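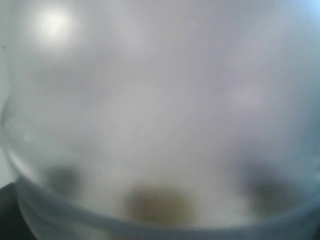 Comparing Two Rain Gauge Records at Zostumton

Introduction
The town of Zostumton has two long-running rain gauges, one at the Grallier pumping station and one on the Hrubý farm. The farm sits 5 km to the west and on slightly higher ground. Our question was whether the farm record could be used to fill gaps in the station record.

Data
Both records were copied from paper logs into a spreadsheet. We kept only days when both gauges had a reading, which left 915 days. Days marked "trace" were entered as zero. The farm log is in inches, so those values were converted to millimeters before anything else was done.

Method
We first plotted daily totals against each other, then monthly totals. Gaps in the station record were filled by multiplying the farm value by the ratio of the two long-term means. We tested this by hiding known station values and filling them in 1000 random trials, using the Imetti script from the course page.

Results
Monthly totals agreed well. Daily totals did not, mostly in summer, when one gauge often caught a storm that the other missed. October was the best month. The farm was wetter in every season – the difference was largest in winter.

We also found 2 stretches where the farm readings seem to be shifted by a day. The log does not say what time the gauge was read. We left these in, but the daily comparison would look better without them.

Discussion
The ratio method is good enough for monthly gaps. We would not use it for single days.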